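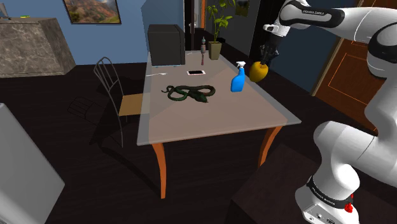 Laborbesuch bei Majali in Clodham: Tisch abräumen als Messaufgabe

Der Standort Clodham liegt im ersten Stock über einer Druckerei, vom Bahnhof aus mit der Linie 5 erreichbar. Besuchstermine gibt es im Dezember nur nachmittags. Die Führung begann um 14 Uhr und dauerte länger als angekündigt, weil der Teil über Simulation im Programm fehlte und nachgereicht wurde.

Majali prüft Steuerungssoftware für Greifarbeiten im Haushalt und im Laden. Eigene Roboter baut die Firma nicht. Getestet werden Regler und gelernte Modelle, die Kunden einreichen, zuerst in gerenderten Räumen, dann an Hardware am zweiten Standort in Brumgate. Die Software für die Szenen heißt Pilitholm und läuft auf gewöhnlichen Rechnern mit je 2 Grafikkarten.

Die vorgeführte Aufgabe hieß schlicht »Tisch«. Ein Arm von Franka Emika mit Zweifingergreifer steht an einem Esstisch, auf dem Dinge liegen, die im Alltag dort landen: Smartphone, Sprühflasche, Topfpflanze, eine grüne Spielzeugschlange. Die Anweisung kommt als Satz, etwa »Nimm die Zitrone«. Im gezeigten Standbild hält der Greifer eine gelbe Zitrone knapp neben der rechten Tischkante in der Luft. Für die Wertung zählt das noch nicht. Gewertet wird erst, wenn der Gegenstand am Ziel liegt und der Greifer geöffnet ist.

Pro Modell laufen 400 Durchgänge mit wechselnder Anordnung und Beleuchtung. Das beste Modell, dessen Werte wir sehen durften, kam auf 46 Prozent vollständig gelöste Durchgänge. Die Fehler verteilen sich ungleich. Rundliche, feste Objekte machen wenig Mühe. Weiche oder gewundene Formen werden häufig an der falschen Stelle gefasst, flache Geräte wie ein Telefon bieten dem Greifer kaum Angriffsfläche. Kabel gelten in der Auswertung als eigene Klasse. Ein dünnes weißes Kabel liegt auch auf dem Tisch im Standbild, und laut Protokoll bleiben viele Modelle an solchen Kabeln hängen.

Zur Übertragbarkeit gab es auf Nachfrage klare Angaben. Masse und Reibung werden in Pilitholm je Objekt gesetzt und in Brumgate an realen Gegenstücken nachgemessen. Nicht abgebildet sind Flüssigkeiten. Eine Sprühflasche ist in der Simulation ein starrer Körper, ihr Abzug lässt sich nicht betätigen. Abwischen gehört deshalb nicht zum Aufgabensatz, Geschirrspülen ebenso wenig.

Für den Ladenbetrieb fällt das Urteil etwas günstiger aus. Regale auffüllen mit einheitlichen Kartons sei nach Auskunft des Labors technisch lösbar, solange die Abstände bekannt sind. Retouren sortieren ist es bislang nicht. Beim Haushalt kommt hinzu, dass der Arm fest montiert ist. Was außerhalb seiner Reichweite liegt, bleibt liegen, und eine fahrbare Basis wird in Clodham derzeit nicht simuliert.

Offen blieb die Frage nach der Zeit. Die Durchgänge haben ein Limit, die Dauer innerhalb des Limits wird aber nicht veröffentlicht. Für einen Vergleich mit Handarbeit wäre sie nötig. Die Hardware in Brumgate kann nach gesonderter Anmeldung besichtigt werden, festes Schuhwerk ist dort vorgeschrieben.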